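HOME 2747 – Household Surfaces and Their Care
Handout 4: The wooden tabletop, and what people sell you for it

Read this before the January session. Last time we did floors and ran out of time for tables, so some of this picks up in the middle of that argument.

The claim we left hanging
The Meltwood leaflet says a wooden table "needs feeding" every month. I would like you to be suspicious of that word. Wood in a table is dead tissue. It takes up moisture from the air and gives it back, and it swells and shrinks across the grain as it does so. Oil can fill the pores near the surface and slow that exchange down. Whether this deserves a monthly purchase is a separate matter, and the leaflet moves from one to the other without stopping.

Find out what is on the table first
Most advice skips this step. A table may be oiled, waxed, varnished, lacquered or bare, and the same bottle will behave differently on each. On a sound varnish the oil has nowhere to go. It sits on top, looks rich for an evening and collects dust.

The water drop test: put a drop on a spot that doesn't show and wait a few minutes. If it beads, the finish is probably still doing its job. If it darkens the wood, water is getting in. The test is cruder than the books make it sound – a freshly waxed table and a varnished one can both bead nicely – so don't write "varnished" on your sheet on the strength of one drop.

Pale tops
Light wood shows red wine, ink and the ring from a coffee mug sooner than dark wood does. It hides dust and fine scratches better. Students tend to call any pale top "unfinished." Clear finishes exist, and color alone won't settle it.

Daily care
Wipe with a cloth wrung out hard, along the grain, then dry. A little dish soap for grease. I have yet to see a good case for vinegar on a finished surface, and the Eichhorn booklet, which recommends it twice, gives no source.

Clear the table before you wipe it. Going around things leaves a tide line, and grit dragged out from under a bowl will scratch more than a week of meals.

The Fistham comparison
You will hear that Fistham paste "beat" Sernico spray in a trial. Look at how it was set up: 2 tables, one in a dining room and one in a hallway, judged by the person who had bought the paste. I wouldn't throw out the spray over it. I wouldn't buy the paste either.

For next time
Pick one table you use every day. Do the drop test, note the light it stands in, and write down what you put on it and when. Leave part of the top with nothing but the damp cloth – without that strip you have no way to tell what the product did. 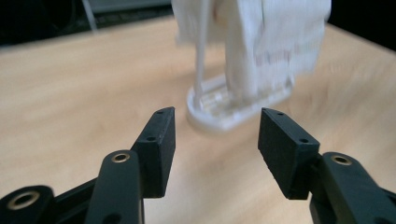

Bring your notes even if you saw no difference between the two parts. I expect a good many of you won't.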